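**Subject:** Re: [jakurley] Island day, who's cooking what
**From:** Ayman Benmoussa

Hello all, and thanks Everaldo for getting the ball rolling. I've left his message in at the top for those who joined the list this week (welcome!), and my answers are underneath.

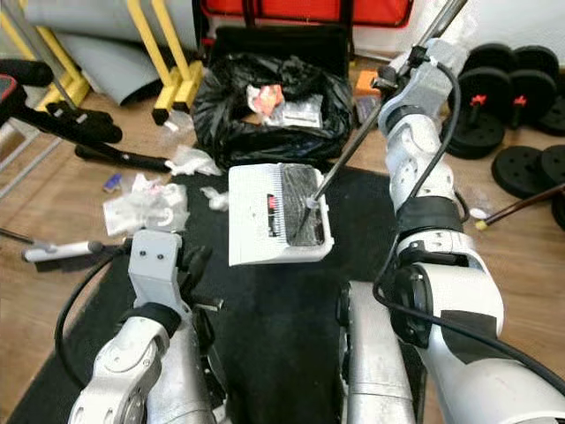
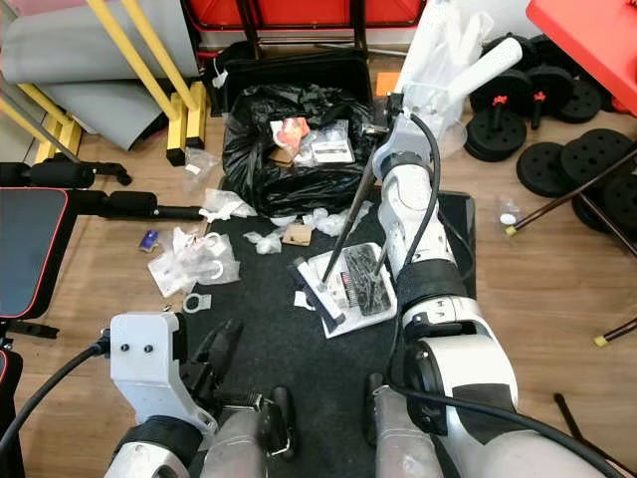
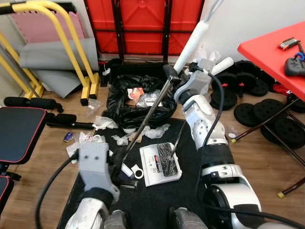
Right, island day. I'm very happy with June, and Sunday suits the people coming over on the Jallo far better than the day before, when half of them are still unloading. If we start straight after church the lovo can go in the ground at first light and nobody has to choose between hymns and hot stones. I do want to talk about decorations though, as last year the palm fronds went up beautifully and then stayed up until they were brown, and it was me on a chair with a broom handle trying to hook them down. A grabber like the black one in the second picture, with the long thin shaft and the little jaws, would have saved me a very undignified half hour. So if anyone has one of those in a cupboard please bring it along, and I'll tie a ribbon on it so it goes home with the right person.

Everaldo wrote:

> Dear everyone,
>
> It's time to think about Jakurley Day again. My aunties are already asking me on the phone and I have run out of ways to say "soon". We've got the Ragab hall if we want it, kitchen included, but they need to know by the end of the month.
>
> Last year we took 627 dollars on the food alone. That was lovely but the roof of the women's house on the island won't be mended for that. I'd like us to aim for 1,000 this time. Is that mad?
>
> Questions I have:
>
> Are we doing the crab? People come for the crab. But I don't want us to be the reason there are none left on the windward side, and my cousin says they are getting smaller every year.
>
> Who is teaching the little ones the meke? They were very sweet last time but they were all facing different ways.
>
> Can the weavers bring mats to sell, or only to show?
>
> Also the shop at Closex said they would give us rice and tinned fish again. Somebody please say thank you before we ask for more.
>
> Everaldo Andrade

Is it mad? No, I don't think so! We sold out of food last year before the second dance was finished, and there were people at the gate with money in their hands who went home with a slice of cassava cake and nothing else. We did 70 plates. If we'd had more plates we'd have sold more plates. My sister thinks the price was too low as well, but I'd rather leave it where it is, a family of six shouldn't have to stand there doing sums.

On the crab, I've been going back and forth. I grew up on it, my father used to go out at night with a lamp and a sack and come back with scratches up both arms, and the smell of it in coconut milk is the whole of my childhood, really. But Everaldo's cousin is right that they're small now, and they take years and years to get to a decent size. What I'd suggest is that we have a few, cooked properly by somebody old enough to know how, and put out as a taste for everyone on the top table, and the main plates are fish and pork and plenty of greens. And no females at all, and nothing caught specially by somebody's nephew who wants to impress us. I know that will disappoint some people. They can come and be disappointed at me, I'll be the one by the tea urn.

The meke. I can ask at the school, where they practise already on two afternoons, but I'm no use as a teacher myself (those who saw me at the wedding will agree). What they need is one of the grandmothers sitting in front, looking cross. It worked on us. If we can get the Jallo to bring over whoever is free a few days early, we can put them up between us. I've got one proper bed and a very good sofa.

Mats: sell them, please! I asked at home and the weavers would be glad of it. Last time people kept asking the price and were told they weren't for sale, and you could see the women thinking about it. There are 12 finished now and more on the way, some of them with the wool fringe and a few of the plain sleeping ones. My only worry is how we split the money. I think the whole price goes to the woman who made the mat and the roof gets its money from the food. If a weaver wants to give something on top she can do that quietly and without a tin being rattled at her.

I'll write to Closex tonight. I meant to do it last year and it slid. Does anyone remember who we dealt with there? It was a tall chap who carried the sacks in himself and then stayed for the singing.

One more thing about the Ragab hall. The kitchen is fine but the back tap drips all day and the floor gets slippery by the afternoon, so could somebody ask them about it when we book. We had the pots lined up outside on the grass last year and that was much nicer anyway, apart from the goat.

And does anyone have the words to the boat song, the long one, with the verse about the reef passage? My mother sings three verses and my uncle sings five and they do not agree on the order. If you've got it written down, even on the back of something, send it to the list and I'll type it up for the children.

Reply here about the date please, not to me on my own, I lose things.

Ayman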